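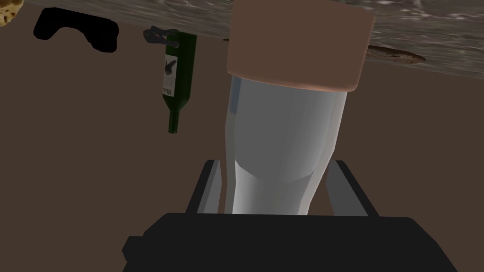

Jakarow Home and Garden Forum > Kitchen and Storage > Best way to keep flour and rice long term?

pantry_heo
11 May 2021

Hello all. I have moved into a flat with a very small larder and I am trying to sort out dry goods storage before I fill it with rubbish. I buy flour, rice, lentils and oats in fairly big bags and at the moment they sit in the bags with a clothes peg on the top. I had flour moths at my last place and don't want them again.

Questions are: glass or plastic, do I need a proper rubber seal, and should I be freezing flour before it goes in the jar? I have read all sorts and half of it disagrees with the other half.

Budget is low but I'd sooner buy once.

Bit-na

oldmillroad
Glass with a clip lid and rubber ring. I have used the same set for 20 years and only replaced the rings. Plastic picks up smells and you never get cumin out of it. Wash them, dry them overnight with the lids off, and fill them in the morning.

Freezing flour does help. Put the whole bag in the freezer for a few days, take it out, and leave it to come back to room temperature before you open it. If you open it cold you get damp on the flour and then it clumps.

Thrupp
Disagree on glass for a small larder. It is heavy, it's no good on a high shelf, and if you knock one off you are throwing away the lot because you can't sieve glass out of rice. Square plastic tubs use the space far better. Round jars waste all the corners.

I have Draso tubs, the square ones. They stack and they don't tip. Cumin lives in its own small jar so the smell has never come up.

oldmillroad
I've never dropped one.

Thrupp
Fair enough, I have. Two kilos of basmati.

tyhwang
I'd say it depends on what goes where. I keep flour and sugar in plastic because I lift those down most days, and beans and pasta in glass on the bottom shelf because I like to see what's left.

On moths, the jar will only keep them in or out. If the eggs came home in the bag they will hatch inside your nice sealed jar. That is how mine started, with a bag of semolina. So yes to freezing, or buy smaller bags and get through them faster. Also wipe down the shelves and check under the shelf paper and in the screw holes. They like screw holes.

Tae-yang Hwang

pantry_heo
Thanks. I hadn't thought about screw holes. The larder has old adjustable shelving with holes all the way up each side, so that's a lot of them. Could I fill them?

tyhwang
Bit of filler or even soap rubbed over them will do. Soap is easier to get out again if you rent. Vacuum first with the narrow nozzle.

marrowfat
Don't use bay leaves, before someone says it. My mum swore by them and had moths every summer.

kestrel_lane
I was about to say bay leaves. I put one in each jar and have had no trouble in this house.

marrowfat
Did you have trouble before the bay leaves though?

kestrel_lane
No.

marrowfat
Right.

kestrel_lane
They do no harm and they cost nothing if you've got a tree. I'll carry on.

oldmillroad
Pheromone traps are worth having. They only catch the males, so they won't clear an infestation, but they tell you early that you've got one. Hang one in the larder and swap it when the packet says.

jbs_allotment
Nobody has mentioned weevils, which are a different thing from moths. You get them in rice and whole grains more than white flour. Freezing sorts them too. If you find a few in rice you can rinse them off and eat it, they're not harmful, but most people would rather not.

Wholemeal flour is the one to watch in general. It has the oil in it and goes off. Smell it before you use it. If it smells like old crayons or putty, bin it. I keep mine in the freezer permanently and take out what I need. White flour keeps fine in a cupboard.

pantry_heo
I only have the small freezer box at the top of the fridge. I could fit one bag of flour at a time if I move the peas.

jbs_allotment
One at a time is fine. Do it as you buy it, and keep the new bag away from the old stuff until it has been through.

Thrupp
Coming back to containers. Before you order anything, measure the gap between your shelves and take off a bit for getting your hand in over the top. I bought a set of tall ones from Ustico that fitted exactly, and could not be got out again without tilting them. Ended up moving the shelf.

Also check what they hold. The pictures on shop sites make everything look the same size. You want the tub to take a whole bag with some room left over, otherwise you have a full tub and a bit of a bag with a peg on it, and you're back where you started.

pantry_heo
That is a good point. My shelves do adjust but some of the pegs are painted in.

tyhwang
Warm the paint with a hairdryer and turn them with pliers, gently. Put a bit of cloth round the peg.

oldmillroad
I still say glass. But I agree about measuring.

kestrel_lane
Has anyone used the Yook canisters with the push down lid? A neighbour is giving some away and I don't know if the seal is any good.

marrowfat
I had some. The seal is good when they are new. After a while the button got sticky and the lid would pop up by itself in warm weather. Fine for pasta, I wouldn't trust them with flour. Test it by filling one with water and turning it over above the sink. If it drips it's no use for keeping moths out.

kestrel_lane
Thanks, I'll try that. They were free so no loss.

jbs_allotment
Label everything. Masking tape and a pen. Write what it is and the date off the bag, because once the bag has gone you won't remember. Plain and self raising look the same, and so do icing sugar and cornflour at a glance. I have made gravy with icing sugar.

Thrupp
Tape goes on the tub and not the lid. Lids get swapped.

oldmillroad
And cut the cooking instructions off the packet and drop them in with the lentils. I can never remember which ones need soaking.

pantry_heo
Thank you everyone. I've vacuumed and soaped the holes and I am going with square plastic for flour, rice and oats, and a few glass jars on the bottom shelf for lentils and beans. First bag of flour is in the freezer now. Will order a trap as well.

No bay leaves for now, sorry kestrel_lane.

kestrel_lane
Your loss!

tyhwang
Sounds sensible. One more thing, don't top up. Use the tub down to the bottom, wash it, dry it properly, then refill. If you keep pouring new on top of old, the stuff at the bottom can be there for years.

oldmillroad
I top up.

marrowfat
So do I, if I'm being truthful, but he's right.

pantry_heo
Update for anyone reading this in future. It is November now and I've had no moths in the trap so far. One of the square tubs has a cracked corner but that was me standing on it to reach the light bulb. Oats have been moved to a glass jar until I replace it.

oldmillroad
Glass wins in the end.

Thrupp
Try standing on a glass one.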